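Hendura Instant Dry Yeast, 2 lb Vacuum Pack
Item 761
Supplied by Casdale Baking Supply

Hendura Instant Dry Yeast is a fine-grain baker's yeast for bread, rolls, pizza dough and lightly sweetened doughs. It may be mixed directly with the flour and does not need to be dissolved in water beforehand. The product is suitable for home kitchens, school kitchens and small bakeries.

Use

Add the yeast to the dry ingredients and combine well before any liquid is added. Salt should be stirred through the flour first so that it does not sit in direct contact with the yeast. For a standard white dough, Casdale recommends 10 grams of yeast for each kilogram of flour. Doughs rich in sugar or butter rise more slowly and should be given additional time before shaping.

Water should be lukewarm. Very hot water will kill the yeast, and very cold water will delay the rise. Where an overnight rise in the refrigerator is planned, the quantity of yeast may be reduced by half.

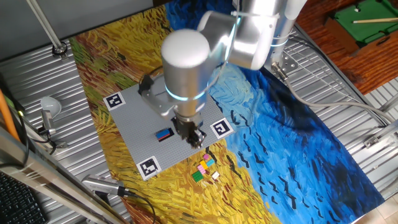
Flour has a strong influence on the performance of any yeast. Hendura is intended for wheat flours of medium to high protein, and customers who bake with whole wheat should allow for a wetter dough and a somewhat denser loaf. Bran interferes with the gluten that holds the gas in place, and a blend of white and whole wheat flour gives a more open crumb. The golden wheat field under a swirling blue sky, painted in the manner of Van Gogh, is a fitting reminder of the grain on which all of these breads depend. Rye flour contains little usable gluten and is best combined with a strong wheat flour or raised with the Kuusisto Rye Starter, listed separately.

Storage

Keep the unopened pack in a cool, dry cupboard. After opening, transfer the contents to an airtight container and refrigerate. Opened yeast should be used within 3 months. Yeast that has been frozen may be used directly from the freezer.

To test older yeast, stir a teaspoon into a small cup of lukewarm water with a pinch of sugar. Foam should form on the surface in around 10 minutes. If it does not, the yeast should be discarded.

Ingredients

Yeast (Saccharomyces cerevisiae), sorbitan monostearate, ascorbic acid.

Ordering

Orders are accepted by the single pack or by the case. Trade customers with an existing Cosar account may continue to use their current account number. Questions regarding dough formulas should be addressed to Elin Samuel, Product Advice. Questions regarding trade terms should be addressed to Ruben Verhoeven, Wholesale Accounts.

Page last revised 2023-06-11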